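Ticket: Kleinteile sortieren, Kabel landen im falschen Kasten
Status: offen
Erstellt: 10.05.2026

Hallo zusammen, ich komm mit dem Sortierplatz nicht weiter! Seit April haben wir die gelben Kästen von Prina, dazu die Edelstahlschale mit Papier drin (Papier, damit man die kleinen Sachen besser sieht). Laut Plan aus dem Vilela-Lager kommen Platinen und Kabel getrennt.

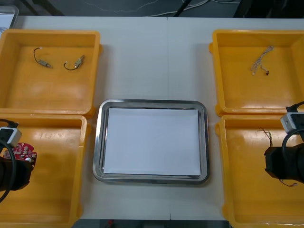

Bei der letzten Charge, 20 Teile, waren trotzdem 9 falsch einsortiert. Am schlimmsten sind die Metallteile, an denen schon ein schwarzes Kabel hängt. Ist das jetzt Kabel oder Bauteil? Und wenn dann noch ein weißer Stecker dran ist, wird's ganz wild.

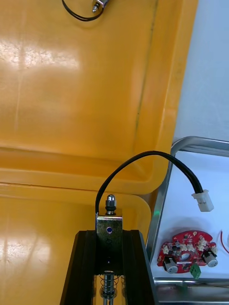
Dulico: Alles mit fest angebautem Metallteil zählt bei uns als Bauteil, egal wie lang das Kabel ist. Lose Litzen extra. Habt ihr die Kästen beschriftet?

Nee, beschriftet ist noch nix, mach ich gleich! Die dünnen verdrillten Litzen verhaken sich übrigens dauernd, da zieh ich an einer und hab das ganze Knäuel in der Hand. 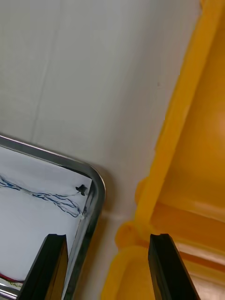

Amard schreibt dazu, man solle jedes Bündel einzeln in die Schale legen und erst dann verteilen, bei ihnen sei das Gewirr damit weg gewesen.
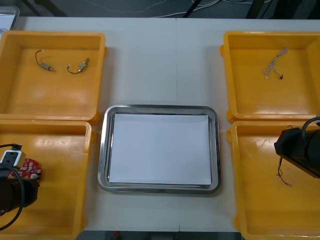

Okay, probier ich am nächsten Schwung, das sind 18 Teile. Die Platinen kriegen einen eigenen Kasten, Etiketten sind bestellt. Ticket bitte noch offen lassen, ich meld mich!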